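September 4, 2022

Day two of the great wardrobe sort, and I remain unconvinced. I said I'd write it down properly this time so that when I'm asked in January whether it worked I'll have something to go on besides my mood. The plan was clothes only, bed cleared, everything folded and back in the drawers by lunch. It is now gone nine in the evening and I'm writing this at the kitchen table.
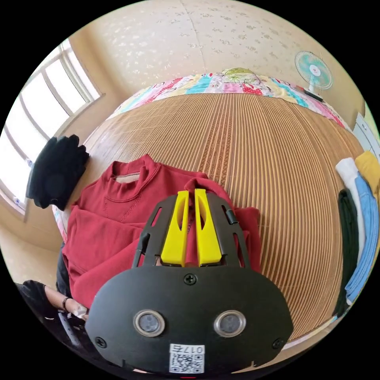
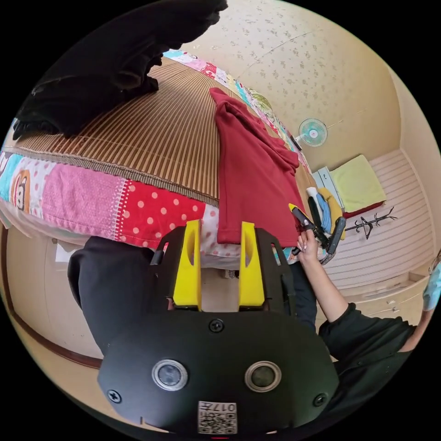 I have been reading Vasco Moreira's book on folding, which Lobo pressed on me with the sort of shining eyes people get after a good sermon. Moreira believes that a garment should be folded until it can stand up by itself. He has a whole chapter on this. I have owned clothes all my life and never once needed any of them to stand. Still, I'd promised to try, so I tried, and I started with the red top, long sleeves, ribbed collar, the easiest thing in the pile you'd think. You lay it flat on the bed, smooth it outwards, bring one sleeve in across the back, then the other, then thirds. The bamboo mat is no help at all. I can see why Mum swears by it for sleeping in hot weather, but as a surface for folding it's like ironing on a washboard. Moreira says to work on "a calm, firm surface". I moved the top about, patted it, got one sleeve over and found the other had crept underneath. After four goes it stood for as long as it took me to let go.

I also tried it my own way, in half and in half again, the way my grandmother did it, and it went into the drawer perfectly well. I record this for the sake of fairness.

The black things are another matter. They were heaped up on the bed and I couldn't tell one from the next without holding each up to the window. Trousers, a cardigan, more trousers. Moreira's answer to this is to sort by weight, from heavy to light, left to right, so the drawer "rises". Lobo has done hers like that and showed me, very proud, and I had to admit it looked tidy. But then I asked her to find me her grey vest and she had the whole row out on the carpet before she got to it. She said that was because she was nervous.

The other thing I don't believe in is the boxes. Lobo has bought the Breltetti drawer dividers, a set of 10, and thinks I should have them too. They're stiff fabric with a little loop at one end. I measured my top drawer and they'd fit if I was prepared to lose the strip along the back, where the socks live. She says the socks shouldn't live there. I don't know where else she imagines they'd go. Grodex do a cheaper one that folds flat, and I looked at it for some time in the shop and put it back. It smelled of glue.

I'm keeping the patchwork quilt where it is, whatever chapter six says about "visual noise" in bedrooms. The monkey stays. I've slept badly under plenty of plain white covers in my life and I can't see that the monkey has ever done me any harm. The mat I'm less sure about now the weather's turning. It might go behind the wardrobe until next summer, if it'll roll up small enough, which I doubt.

Mum rang at four and asked how much I was throwing away. I said one bag. She wanted to know what was in it, item by item, and by the time we'd finished I'd agreed to keep two of the jumpers for her and a skirt for a cousin who is much taller than I am. So half a bag. The book says that relatives should be told afterwards. I'll give him that one.

Drawers finished: top and second. Third has been opened and shut again. It's got the swimming things in it, a belt with no buckle, and the instructions for the old Gruron fan, which we gave away years ago. I've left it all in there for tomorrow.

Lobo says I'll feel lighter by the end of the week. I feel as though I've got a stiff back and a drawer of jumpers that lean. Will look in the morning and see whether any of them are still upright. I've put the book on top of the wardrobe, where I don't have to see his face on the cover.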